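A Visit to the Fitzsimmons Pottery in Clorndale
Tue 7 January

The Fitzsimmons pottery opens its doors to the public twice a year, once in winter and once in late summer. I went to the winter day with Dae-han Han, who drove. Clorndale is a long way up the valley and the last bus back leaves too early to be of any use. Parking is in the field behind the drying sheds. Bring boots.

Entry is free but you sign in at the gate and get a paper badge. My number was 322.

The clay store

The tour starts at the clay store, a low brick building with a dirt floor. The pottery used to dig its own clay from a pit across the road. The pit flooded years ago and the clay now comes by truck from Jastura. It is a red earthenware clay that fires to the color of a flowerpot, and most of the tableware is made from it. 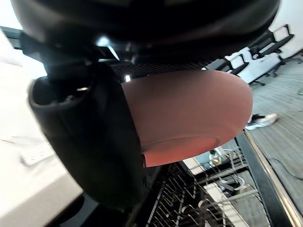 Necati Işık led our group. He has worked on the wheels and in the glaze room, and he answered questions at length, so we fell behind the group in front and never caught up. He said the Jastura clay shrinks less than the old pit clay did, and that all the molds had to be remade when they switched. The old molds are still on a shelf by the door.

The kilns

There are three kilns, two gas and one electric. The larger gas kiln was cooling and we could not go near it. The smaller one was open. A full firing takes nearly two days with cooling, and the shop stock for February was already stacked on carts, waiting its turn. It is loud in the kiln room because of the fans, and people at the back missed most of the talk.

The glaze room was closed for cleaning. This was on a sign at the gate, which we had not read.

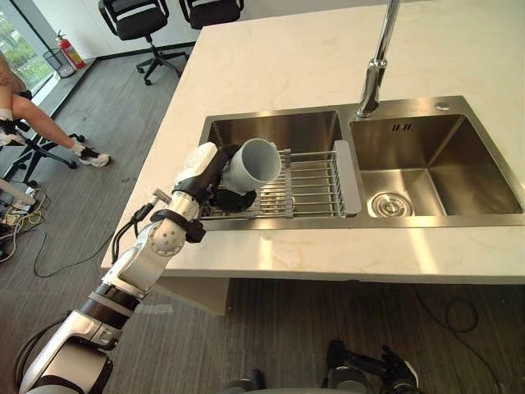

The shop and lunch

Seconds are sold from tables at the far end of the shop. The flaws are mostly pinholes in the glaze or a foot that rocks a little. I bought a plate and Dae-han bought a pitcher with a crooked handle. They take cards.

Lunch was lentil soup and bread in the old packing room. The line was long at noon and gone by one. We drove home by way of Nusport, where the road had been plowed.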